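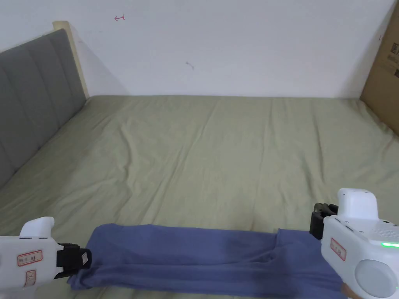 Skerance Handheld Gripper Pair: Handling Rules Card

Laminated, A5, printed both sides. Dale Pelletier wrote it for anyone folding clothes with a gripper in each hand who believes the manual is for other people. The September revision adds the bedding section, which runs to 4 rules and one plea.

Take hold of both ends before you lift. Keep spare cloth and packaging off the working area. Stop if the fabric snags, however close you are to a personal best.

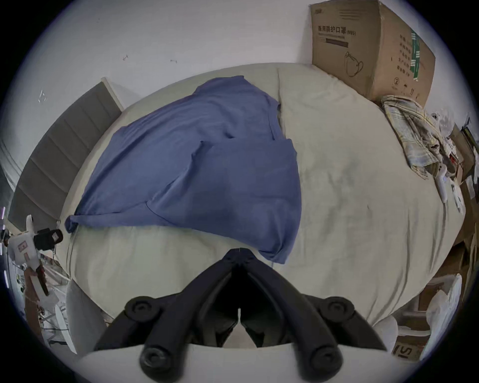
Rule 3 covers jaw checks between garments and is the one people skip. Side 2 has the sign-off boxes, which take biro but resent felt tip.

Fits the Jemska wall holder. Not compatible with the Sandus clip, despite what the Sandus clip says.

Order code: 666. Yes, we know.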